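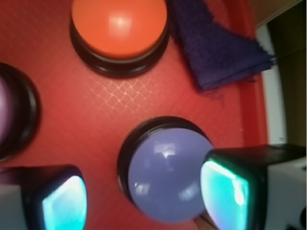
Chapter 7
Chores as a Test of Machine Skill

7.1 What counts as a chore

A chore is a short task that an adult can do without training and without much thought. Pressing a button, folding a cloth and clearing a tray are all chores in this sense. Shop floors have their own: loading a fixture, wiping down a bench, sorting returned parts. The question for this chapter is which of these a machine can now do reliably, in a place that was not arranged for it.

The answer depends on how a task is scored. In the Pledach trials, a two-finger gripper was given 32 household and shop-floor tasks and made 1196 attempts in all. Scored by single motions, such as reaching or closing the fingers, the results looked strong. Scored by whole tasks, with no human help at any step, only 483 attempts passed. Natsumi Minami, who designed the scoring, called the difference between the two measures the completion gap, and the term is used here.

7.2 Rigid and soft objects

A push button is a forgiving target. It stays where it is put, its shape is known, and the press needs only a small motion along one axis. Cloth is harder. It has no fixed shape, it hides part of itself when folded, and it moves when touched. A controller that handles one well may fail entirely on the other — and most real chores mix the two.

Shiny surfaces add a separate problem. A glossy dome reflects the lights and the gripper itself, so its apparent color and edge change as the wrist moves. Section 7.4 treats this case using the Kallside data, which cover 108 tasks recorded under mixed lighting.

Readers should be able to define the completion gap before going on to Section 7.3, where it is applied to the Pruken and Shimada kitchen studies.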